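Cullby Packing Room — progress report
2018-02-12

Hi all, and thanks for being patient with me on this one! I know it was meant to reach you before the holidays, but we were still waiting on the second bag order and I didn't want to send half a report and then have to send the other half a week later. So you get the whole thing in one go, and it's a bit longer than last time. Get a coffee.

The short version is that the money is doing what we said it would. We've packed and sent out 551 toiletry kits since the grant came through in October, and the room finally feels like a room where packing happens (you may remember the first visit, when everyone had to climb over the folding chairs to reach the soap). We bought shelves, we bought a decent label printer, and we bought bags. Lots and lots of bags.

Bags have been the big story, so let me get into that. Our first order came from Mirkov and they were the slide kind, with the little plastic tab you pull along the top. They looked great. They also popped open whenever a kit got squashed in the bottom of a crate, and we had two whole crates come back from Alemneh with shampoo through everything. Not fun! I stopped using them for anything with liquid in it and we've kept the rest for combs and washcloths, so they aren't wasted.

The replacements are from Pollow, in clear plastic with a press seal you run your fingers along. They cost a little more per box of 100, but I moved the difference over from the tape and twine line, which we'd overbudgeted anyway — you'll see it in the spreadsheet. I filled one with water and left it upside down in the sink over lunch, and it held. That was good enough for me. 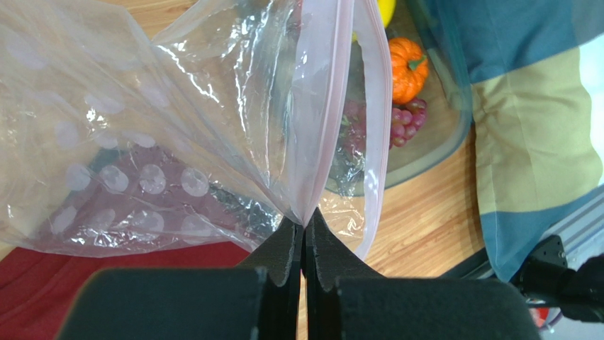 BAGS AND SEALS

The pale pink strip along the opening is a small thing that makes me very happy. With a fully clear bag you end up hunting for the top edge, turning it over and over, and when you're doing a big packing run that gets old fast. The pink is faint, but it's enough to tell you where to grab. The film is thin and it creases up as soon as you handle it, so finished kits don't look as crisp as the Mirkov ones did. I can live with wrinkles. If presentation matters to you for the spring kits, tell me soon and I'll ask for samples of something heavier.

The other change is how we pack them. We used to fill the bag standing up, and half the time the toothbrush ended up poking into a corner. Now the bag lies flat, the towel goes in first, then the hard things on top of it, then you press the air out from the bottom before you close it. The kits come out flatter and more of them fit in a crate. It took a couple of sessions for everybody to get out of the old habit (me included, I kept reaching for the soap first).

WHAT'S LEFT TO DO

The storage closet is the part I'm least happy with. I told you it would be sorted by now and it isn't. The shelves are up, but the boxes on them are in whatever order they arrived, and I still spend too long looking for toothpaste. I've set aside two afternoons to empty it, sort by item, and put labels on the shelf edges.

We're also short on travel-size deodorant. The price went up and I held off on ordering, which in hindsight was a mistake, so the last batch of kits went to Alemneh without it. I've let them know and we'll send the deodorant along separately when it comes in.

MONEY

Nothing dramatic. Bags are over, tape and twine is under, shelving came in right where we thought. The label printer was on sale and I put what we saved toward extra label rolls. I'm not asking for any changes to the second payment, and the dates in the agreement still work for us.

The spreadsheet and receipts are in the shared folder. One receipt for shelf brackets is missing and I've asked the store for a copy. If you'd like a few finished kits to look at, let me know how many and where to send them — I can drop them in with the next Alemneh delivery.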